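September, still warm at 7 in the evening

So I finally told Mom I'm not coming home for the harvest supper this year, and she took it better than I did! I'd been dreading that call for two weeks. She just said "well, you've got your own table to set now" and then went on and on about her tomatoes (the yellow ones split again, all that rain).

She's right about the table, though. Thirteen people are coming on the night of our own supper, and I own twelve plates. Kimutai says he'll eat out of a bowl. I've been trying out napkin folds too, and the long skinny rectangle is winning.
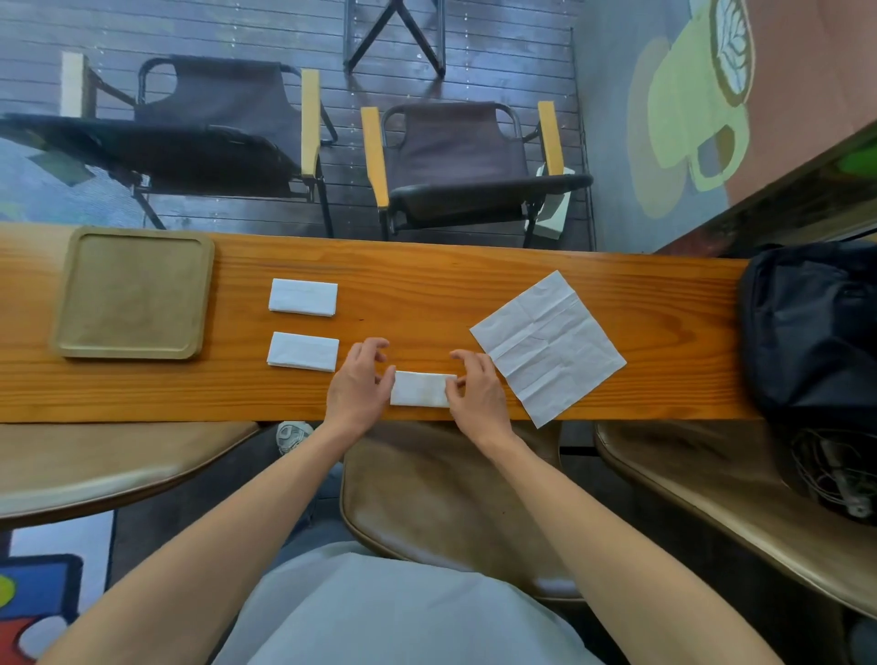
*Photo: Radosław Olszewski*

Kimutai is doing the beans with coconut and I'm doing Mom's chicken, plus a squash thing I haven't really figured out yet. Radosław wants to bring his accordion. I said two songs, max, and he looked so hurt that I caved and said he could see how the mood goes. We all know how the mood goes with Radosław!

I also went through the recipe cards after lunch and found the one for Grandma's rolls, with butter stains all over it and half the amounts missing. I'll have to call Mom back, which is fine, I kind of want to anyway. 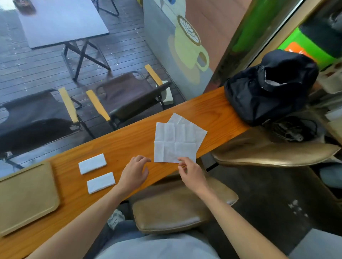
Can I make the roll dough the night before?

Mom always did, covered in the fridge, and she took it out a couple of hours before baking.

Need to buy yeast, and one more plate if the thrift store has anything close to blue.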